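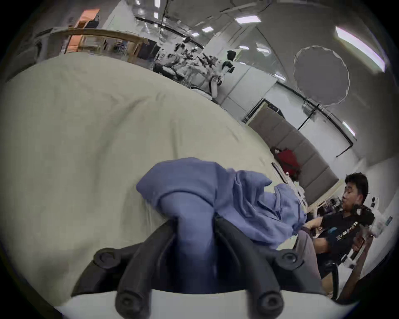 blue cloth, all wrinkled up

May, 6:40 am
by Drovier

Slept maybe four hours. Rain on the skylight again and the gutter doing that dripping thing. Got up, made toast, burned it, ate it anyway.

Big thing is the bread. Day 16 of the starter and it finally doubled!! Left it on top of the fridge overnight and it had pushed the lid right off. Smells like green apples and a bit like paint. Fed it 200 grams of flour because I lost track pouring and then had way too much, so now there are 2 jars. Named neither of them. Threw none of it out, which I'll regret.

Yesterday's loaf was a brick. Flat, gray, sour enough to make my eyes water. Ate half with butter standing at the sink. Crust was good though. Crust was really good. I think I'm letting the dough sit too long, the kitchen's warmer than it was in March and I'm still going by the March times. So today shorter. Folds every half hour until lunch, then shape, then into the fridge before I leave for the bus.

Note to self, the Strebel flour soaks up way more water than the cheap stuff. Add slowly. You wrote this down last month and didnt read it.

Noon. Back. Dough is slack but alive, nice bubbles down the side of the bowl. Hands are a mess, there's paste on the phone. Laundry still not put away. Phone call from my sister about the Plarkurholm trip, she wants to go up for a week and I said yes before checking work. Have to check work. The train is 19 hours with the change and I am not doing it sitting up again.

Wonder if a starter can go on a train. Could dry some on parchment and crumble it in an envelope. Try that this weekend, not the night before.

Later. 9 something pm. Shaped it badly, it stuck to the counter and tore, patched it, whatever. In the fridge now. Baking before work tommorow if I get up. Need: salt, parchment, bus pass, lightbulb for the hall.

Knee is better. Rain stopped.

3 comments

Sostidik: dry it thin!! mine took two days and came back fine after a month in a drawer
oldrye: half an hour between folds is plenty, also try less starter in the dough
Drovier: less starter, ok. loaf's in the oven right now, will report

Shares: 2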